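Ticket: Arm stops short over CPU socket after tool change
Project: Duneck (senior capstone, PC assembly cell)
Opened by: Amirul Lubis
Priority: medium, going on high
Status: open

What's going on

Hi all! So the RAM and hard drive routines are fine, but the CPU routine has been driving me up the wall since we remounted the gripper in February. The arm picks the chip out of the fixture without any drama, swings over to the tower, starts down toward the socket and then throws a protective stop. Same spot every time, a little above the board. Last night I ran it 73 times (yes, I had pizza) and it only got through on 3 of them.

Our simulated runs in Vindov never showed this. We did some 4,000 cycles in there before the break and the CPU step was the boring one.

What I've tried

1. Restarted the controller and reloaded the program from the Bergeron share. No change.

2. Re-taught the pick point on the fixture. Picks looked a bit more centered, but the stop over the socket stayed.

3. Slowed the last part of the approach way down. It still stops, it just takes longer to annoy me.

4. Checked the payload setting on the pendant. It was still the number from the old gripper! I fixed that and got really excited, and then it stopped again on the very next run. Leave the new value in please – the old one was wrong either way.

5. Took the chip out of the equation. I left the CPU in its recess in the fixture, sent the arm over with nothing to place, and paused it with the fingers right over the empty socket so I could get down at eye level and check the line-up against the metal retention frame. 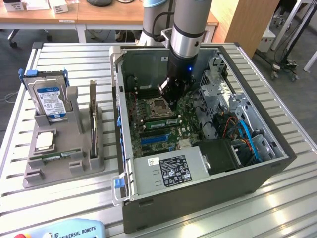 6. Next up: redo the tool center point from scratch. My hunch is that the tool length is still the old one, same as the payload was, so the arm thinks it has more room than it does. I'll use the four-point method and save it under a new name so we can go back if I mess it up.

If anyone from the Prerkodley team had this after their gripper swap, please write in here with what your TCP values ended up being. I'm in the lab from 4 p.m. most days, and please don't move the tower or the fixture before then, I've got both lined up.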